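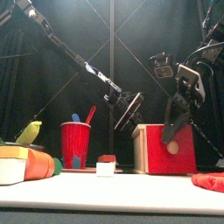 Red cup with the two handles sticking up, and the red box with the round hole.

Wamden tabletop set: readme

Hi! I'm Canan, and I look after the Wamden set, the collection of small things we put out on a table and move around. If you've just copied the folder and want to know what all the bits are, start with this file. I wrote most of it on a Wednesday evening with the props bin next to me, so it follows the order things came out of the bin.

What's in the set

Cups and things to stand in them. These get used more than anything else. The tray goes down first and the cup goes on the tray. I file both under "cup, pink or red" because Birgit and I never agreed on the color and I got tired of renaming folders.

Blocks. Small ones, in white, red and yellow, plus a bigger white one. They get stacked, unstacked, and lost under the cloth. If you're sorting the notes by item, "block" always means one of these and never a box.

Boxes. The red one has a light wooden frame and a round hole in the front. The tan one has a printed label, and I've left the label out of the item name on purpose (we kept mistyping it).

Kitchen-ish stuff. A metal bowl and a toy carrot, mostly. Letay brought in the carrot and it has become everybody's favorite, so expect to see it a lot!

Paper and cloth. Plain sheets, one sheet with a red ring drawn on it, and a red cloth that never gets folded.

How the folders work

There are 58 layouts, numbered from 1, and each one has its own folder with pictures and a notes.txt. The notes say which items were meant to be out and where they were meant to end up. Layouts 45 and up were added in August and use the newer naming, so "cup_01" there is the same cup as "cup_a" in the older ones. Sorry about that. There's a rename table in names.csv.

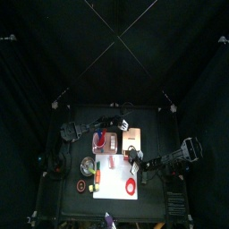 Do I have to use the same bowl if I want to set up a layout at home?
Any small bowl that fits on your table will do, as long as you write down its width in your own notes.txt so other people can compare.

Things I know are wrong

Layout 13 has two notes files. Trust the longer one. Adanech went through the whole set and found 7 item names with typos, and I've fixed them in names.csv but not inside the notes themselves. "Tray" and "lid" got swapped in a couple of the early folders too, and I haven't tracked them all down yet.

Flat things are the weak spot in general. I only started giving paper its own entries late on, so older notes may just say "sheet" with no color and no size. If you're after paper, search for both "sheet" and "card".
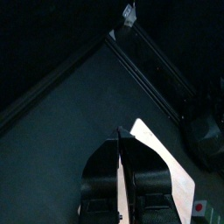

Pale pinkish sheet near the corner of the table, rounded corner at the top.

Adding your own

Please do! Copy the template folder, give it the next free number, and fill in the notes before you put anything away. Send it to me or Heike and we'll merge it when we get a minute.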